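軽トラを手放さない理由と、荷台の話

会社の軽トラをそろそろ1トン積みに替えたらどうか、という話が毎年のように出る。言い出すのはだいたい外の人で、うちみたいな小さな造園屋がいつまでも軽で走り回っているのが歯がゆいらしい。気持ちはわかるんですよ。私だって高速の登坂車線で後ろに大型がぴったりついたときは、ああ、もうちょっとパワーがあればなあと思う。思うんだけど、替えない。たぶんこの先も当分替えない。

世の中のトラック選びの話って、どうしてもエンジンと最大積載量から始まりますよね。カタログもそうだし、中古車サイトの検索条件もそう。でも毎日乗っている人間からすると、一日のうちで一番長くつきあうのは荷台なんです。あおりの高さ、床の高さ、ロープフックの位置、鳥居の幅。このへんが体に合っていないと、夕方には腰が終わります。

前に一度、Herathという中古屋さんで平ボディの2トン車を借りたことがあって、走りは文句なしだった。静かだし、坂も楽だし、シートまでふかふか！ところが積み下ろしになったとたん、床が高い。軽なら「よいしょ」で済む土の袋が、「よい……しょっ」になる。たったそれだけの差が、袋の数だけ積み重なるわけです。その晩は風呂でしばらく立てなかった。

じゃあ低床を選べばいいじゃないか、と言われる。そのとおりです。ただ、低床は低床でタイヤが小さいし、うちが行く現場は畑の脇の、雨のあとにはわだちが深くなるような道が多い。腹をこすりそうになりながらそろそろ入っていくのは心臓に悪い。結局、荷物と道と人間の背丈の三つを見比べて決めるしかないのに、店で聞かれるのは積む重さばかりなのが私は前から不満なんです。

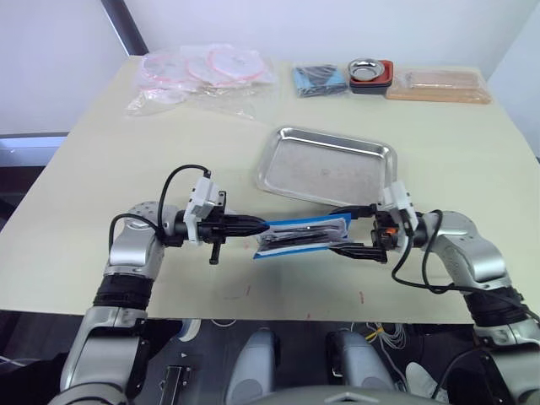 もうひとつ言いたいのが、架装のこと。荷台にあれこれ付けるのが流行っていて、電動のウインチだのスライド式の床だの、カタログを見ていると本当に楽しい（うちの台所にはMokachの架装カタログが置いてあって、家族に嫌がられている）。でも、付けたものは全部重さになるんですよ。軽トラの最大積載量なんてもともと余裕のある数字じゃないのに、そこへ鉄の箱を載せて、工具を載せて、さて肝心の荷物はいくつ積めるのか。架装の内容によっては車検証に書かれる積載量も変わってくるし、そこをちゃんと説明してくれる店と、にこにこして見積もりだけ出す店がある。

私が今の車に付けたのはUltardのあおりチェーンと、荷台のゴムマットだけ。地味でしょう。でもこのマットがいいんです。プランターが滑らない、床の塗装がはげない、朝の積み込みの音が静か。近所に気をつかう時間に出る仕事なので、音は大事です。チェーンのほうは、まあ、なくてもよかったかな。

過積載についても少しだけ。小さい車に乗っていると、ついもう一袋、もう一束とやりたくなる。昔は私もやりました。ある4月、砂利を欲張って積んで、下り坂でブレーキを踏んだら思ったところで止まらない。何も起きなかったけれど、ハンドルを握る手がべたべたになって、それ以来二往復することに決めています。二往復はたしかに面倒です。往復27キロの現場だと、燃料代も時間もばかにならない。それでも、あの坂の感触をもう一回味わうよりはずっとましだと思っている。

だいたい、二往復をみじめに考えすぎなんじゃないでしょうか。一回で運びきるのがプロだという空気が、この業界にはまだあって、若い人ほどそれを気にする。現場に行けば先に使うものと後で使うものがあるんだから、二便に分けたほうが置き場に困らない日だってある。狭いお宅の前に資材を山にして、お隣の車が出られなくなるほうがよっぽど格好悪い。

電動の軽トラも試してみました。Niltachのレンタルで9日間。静かさと出だしの力強さは気に入って、坂道なんか笑ってしまうくらい軽い。ただ、朝見たときは残量93パーセントだったのに、荷を積んで暖房を入れて山の現場へ向かうと、数字の減り方が気になって、途中から景色も見ないで表示ばかり見ていた。配達ルートが決まっている人にはいい車だと思います。うちみたいに「すみません、もう一軒寄れますか」が日常の仕事だと、まだちょっと落ち着かない。暖房を切って毛布をかけて走る手もあるけど、それはそれで悲しいし。

そんなわけで、今の軽トラです。走行距離はなかなかのものだし、助手席の窓は手で回すし、ラジオは山に入ると聞こえない。でも、あおりを倒したときの高さが私の膝の少し上で、腰かけておにぎりを食べるのにちょうどいい。トラックを買う予定のある人は、試乗もいいけれど、ぜひ荷台に一回上がって、降りて、もう一回上がらせてもらってください。できれば仕事の靴で。嫌な顔をする店だったら、そこでは買わなくていいと思います。

来月はマットの張り替えをします。今度は厚いほうにするつもりです。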